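Wrapping boxed gifts in cloth – knots keep slipping
Forum: Home & Handmade
2,713 views

pimholm_pat
Hello all. I am wrapping presents in cloth this year, because in my family we throw away too much coloured paper. My squares are cotton, 90 cm, hemmed by me in May. With a soft gift it goes well. With a box, the knot on top becomes loose after one evening. Do I need a different fabric, or is it my knot?

Tsang_K
It is your knot. Tie two opposite corners first, flat over the box, then the other two on top. Pull sideways, never up.

pimholm_pat
Thank you, I will try this tonight. My daughter chose the next fabric, with yellow-orange circles, and I like it more than I expected.

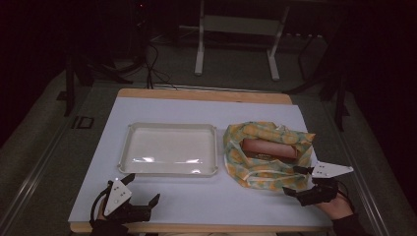

Filed under: Fabric and colour

Tsang_K
Cheerful print. For a small box I would still go down a size, or you have too much cloth in the knot.

jasa77
I don't agree that it is only the knot. Cotton that was never washed has a finish on it and it slides. Wash it 2 times, iron it, and then judge.

Tsang_K
I have used unwashed cotton for three winters and no problem.

jasa77
Maybe yours is a heavier weave. Mine from Mirnesum was slippery like paper until I washed it.

Nia Meredith
Posted November 21, 2023
A small rubber band under the first knot also helps, the second knot hides it. My neighbours give the cloth back to me each year – I never asked them for this, but I am glad.

pimholm_pat
I washed one square and tied it the way Tsang_K wrote. It holds so far. The other squares I will wash at the weekend.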